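Housekeeping and Room Care, Level 1
Course handout, Unit 16: The vanity table

Read this before the practical session. Bring it with you, along with two dry cloths and one that can be dampened. The unit follows on from Unit 15 (wardrobes and closets) and uses the same work order, top to bottom and back to front, with a few changes for mirrors.

What the unit covers

A vanity table is a small piece of furniture with a lot of different surfaces on it. There is glass, there is usually a painted or lacquered top, and there may be carving, hardware, and something decorative standing next to the mirror. Each of these is cleaned differently. Most of the marks we take off in assessments come from using one cloth for everything.

By the end of the unit you should be able to clear a vanity, clean the mirror and its frame, dust artificial flowers, clean the top and its handle, and put everything back where it was.

Clearing the top

Take a quick look at the arrangement before you touch anything. Guests and residents notice when a hairbrush has moved from the left to the right. If there are many small items, put them on a tray in the same order they stood on the table. Bottles go on upright with the caps checked. Jewelry is not handled unless the room owner has asked for it to be moved. If it is lying out, clean around it and write this on the room sheet.

Do not stack items on the stool or on the bed.

The mirror

Oval mirrors are harder than square ones. Start at the top and work down in short side-to-side strokes, each one overlapping the last. When you reach the lower curve, follow the edge once with a folded corner of the cloth. Spray the cloth, never the glass. Liquid that runs down the glass collects behind the bottom edge of the frame and will, over the years, turn the silvering black. We use Cindero glass spray in the practice room, one press per cloth.

Check your work from the side. Looking straight into a mirror you see the room, and your eye goes to the reflection before it goes to the smear.

The frame

Carved frames hold dust in the scrollwork, mostly at the bottom where it settles. Use a dry, soft brush first. A clean makeup brush or a half-inch paintbrush will do. Hold the cloth under the brush so the dust does not fall onto the table. A damp cloth comes only after the brush, and only on the flat parts. On painted cream or gold finishes, stop if you see any color on the cloth and report it. 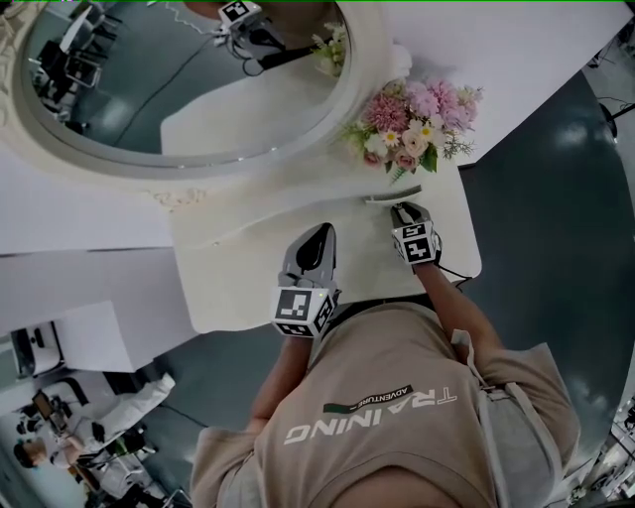
Hardware on the tabletop needs the same patience. Small handles with slots or openings trap powder and hair, and a cloth passed over the top will push it farther in. Steady the handle with one hand and clean through the opening with a cotton swab. Then wipe the outside and dry it. Do not pull on a handle to see what it does. Some vanity tops lift, some have a compartment under a panel, and some have a handle that only holds a loose cover in place. Your room sheet will say which type you have. If it doesn't, ask.

Shaped edges

A scalloped front edge is cleaned by following the curve. Wrap the cloth over the edge so that it touches the top and the side together, and move from one end to the other without lifting. Corners and inward curves collect hand cream and foundation. These come off with warm water and one drop of Wuisan soap. Let the damp cloth rest on the spot for a moment before wiping. Scrubbing dulls a white finish, and the dull patch shows more than the stain did.

Artificial flowers

Artificial flowers beside a mirror are seen twice, once directly and once in the glass, so the back of the bouquet matters as well. For light dust:

Take the bouquet away from the table.
Hold it upside down by the stems and shake gently.
Brush the larger petals from the center outward.
Wipe the leaves one at a time with a barely damp cloth.
Let it dry fully before it goes back.

Fabric petals are never sprayed with glass cleaner. Small blooms such as daisies come off their stems easily – keep any loose heads and hand them in with the room sheet. Set the bouquet back so that it does not press against the frame.

Putting things back

Wait until the top is completely dry. A bottle set down on a damp lacquered surface can leave a ring overnight. Return the items from the tray starting at the back, then look at the whole table from the doorway. The mirror should be straight. If it stands on the table and has been moved, check that it is steady by touching the frame lightly at the side.

Supplies for this unit

Glass spray (Cindero)
Mild soap (Wuisan)
Lint-free cloths (Prorby, white for glass and gray for surfaces)
Soft brush
Cotton swabs
Tray with a rim

Before the next session

Practice on a mirror at home, any shape. Write down how many cloths you used and what each one was for. Unit 17 deals with upholstered stools and benches, and you will need the soft brush again.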